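Sornby Health Center Opens Free Scalp and Hair Clinic

The Sornby Community Health Center has opened a free clinic for residents with questions about hair thinning, dandruff and dry or itchy scalp. The service began in April and is held in the Awad wing, on the ground floor of the main building. Appointments last 30 minutes and are open to any adult registered with the center.

The clinic was set up after a survey of patients last winter. Of the 900 people who returned the form, 200 said they had bought a product for hair loss or scalp irritation in the past year without first speaking to a nurse, pharmacist or doctor. Many had used several products at once, and a number reported redness or soreness that they had not mentioned at a regular checkup.

"Hair and scalp complaints are common, and most of them are mild," said Rania Abou Jaoude, the nurse practitioner who leads the service. "Our purpose is to help people find out what they are dealing with before they spend money on oils, rinses and supplements. Some need a different shampoo. Some need a blood test. A few need to see a dermatologist, and we would like those patients to get there sooner."

At the first visit, staff examine the scalp and take a short history covering diet, recent illness, medicines, pregnancy and family pattern of hair loss. Patients are asked to bring the containers of all products they use, including herbal preparations and vitamins. No product is sold or given out at the clinic, and the center does not accept samples from manufacturers.

Hair shedding can follow a high fever, surgery, childbirth, rapid weight loss or a period of severe stress, and often begins two to three months after the event. It may also be linked to low iron or a thyroid disorder. Tight braids and ponytails can damage the hair at the root if they are worn for long periods. Inherited thinning, which affects both men and women, usually develops more slowly, and the treatments available for it work best when they are started early.

The center also advises caution with home remedies. Undiluted essential oils, lemon juice and baking soda can irritate the skin, particularly where it is already broken from scratching. High doses of vitamin A may cause hair to fall out, and biotin supplements can interfere with the results of some laboratory tests. Patients who take biotin should tell the person drawing their blood.

A printed guide to everyday scalp care has been prepared with the Renditz Library and is available at the front desk of both buildings. It covers washing, brushing, sun protection and the safe use of hair dye. The guide recommends that combs and brushes be cleaned regularly and that pillowcases be changed at least once a week by anyone being treated for a scalp infection.

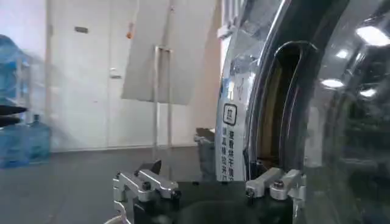 Does washing hair every day cause it to fall out?
Daily washing does not cause hair loss. The strands seen in the drain had in most cases already come loose from the root and would have been shed in any event. People with dry or tightly curled hair may prefer to wash less often to avoid breakage, while those with an oily scalp or dandruff may benefit from washing more often.

Residents should seek care promptly if hair comes out in round patches, if the scalp is painful or oozing, or if hair loss is accompanied by fever or unexplained weight change. Children with patchy hair loss should be taken to their regular pediatric provider, who can test for ringworm of the scalp.

The clinic opens at 9 a.m. Appointments may be made at the front desk or through the Plalix patient portal under "Skin and Scalp." Interpreters are available at no charge and should be requested when the appointment is booked. Patients are asked not to apply oil, gel or dry shampoo on the day of the visit.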